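Michailidis hand-held gripper pair, four months in
Reviewed by Sinéad Mac Carthaigh
Oct 8, 2024

I'll say it up front: I love these things. We bought the pair for our folding table, where we record shirt handling for the mobile units, and they've been in use nearly every working day since.

Setup took me one afternoon, and most of that was the table. Get the cloth right first! We use a plain green one, big enough to cover the whole top, with clips along the far edge so it doesn't creep toward you when you drag a shirt. Two clips do it for us. The grippers themselves only need charging, pairing and a jaw zero, which the Cinura software walks you through (close, hold, open, done). Lauri Manninen had the second one zeroed before I'd finished reading the page for the first.
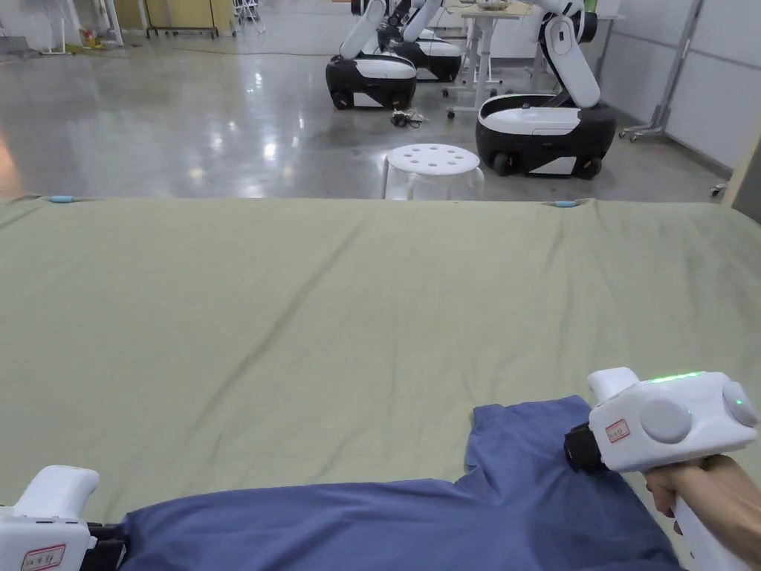 Jaw care is where I'd spend your attention. Cotton lint works its way in behind the jaws and the close position starts to drift, a little at a time, so you don't notice until a thin hem slips out. I brush mine out at the end of each shift and redo the zero every 731 cycles – an odd number, but it's the one in the manual and it has served us well. A dry brush only, please. Tadhg Mac Giolla tried a damp wipe in the first month and we lost a morning to sticky jaws.

The one repair so far was a jaw spring on the left-hand unit, at 1,619 cycles. The spare kit is $39, and the swap is four screws and a bit of swearing when the spring pings across the floor. Do it over a tray. Re-zero afterward, then run ten slow closes on a folded sleeve before you trust it.

Label your pair, too. They look identical, and each one keeps its own zero, so a mix-up gives you a jaw that stops short.

Gripes? The charging cable is too short for our bench, and the handle gets tiring after a long run of heavy sweatshirts. I'd still buy the same pair again tomorrow, and I've already asked for a second spare kit.

Score: 93 out of 100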